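Tote (material handling)

A tote is a reusable open-topped container used to store and move small goods within a warehouse, factory or repair shop. Most totes are molded from polypropylene or high-density polyethylene. The term is applied loosely; in some trades it also covers trays, parts bins and lidded crates.

Dimensions

Totes are usually sized as a fraction of the pallet that carries them. A common footprint is 300 by 40 centimeters divided lengthwise -- a legacy of conveyor widths -- although
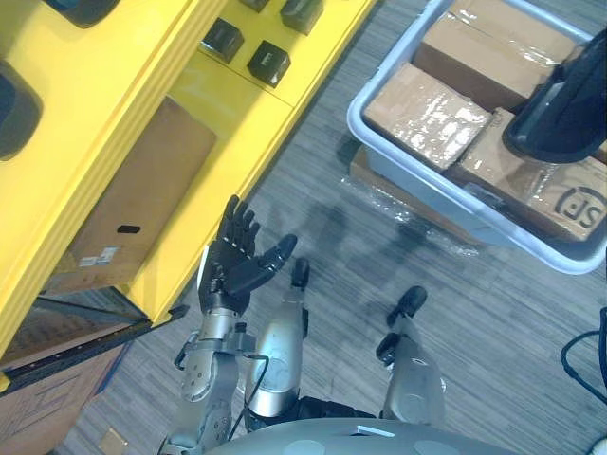

shelf depth now governs the choice in most new buildings. Wall height is set separately and depends on the goods held.

Types

Straight-wall totes have vertical sides and give the most usable volume per footprint. Nesting totes have tapered sides, so that empty units fit inside one another. Stack-and-nest designs do both: turned one way they stack, turned the other way they nest.

Shallow trays are used where parts must be seen or picked singly. Clear bins allow the contents to be checked without opening a lid, but clear resins scratch more easily and tend to crack at low temperatures. 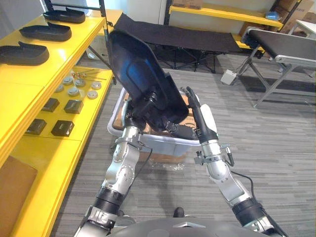 Black plastic tray held above a clear storage bin.

Labeling and care

Labels are placed on the short side, below the rim, where stacking does not cover them. Adhesive labels leave residue after washing, and many operators use molded card holders instead. A tote with a split rim is withdrawn from use, as the rim carries most of the stacking load.

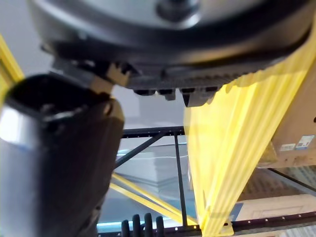
By Sinéad Ní Chonaill. Last revised Feb 2, 2023

Closed-loop use

In a closed loop, totes return to the sender after each delivery. The Skatlow parts depot began its loop with 595 totes and recorded 106 as lost or damaged in the first year. Losses were highest in October, when outside carriers were in use.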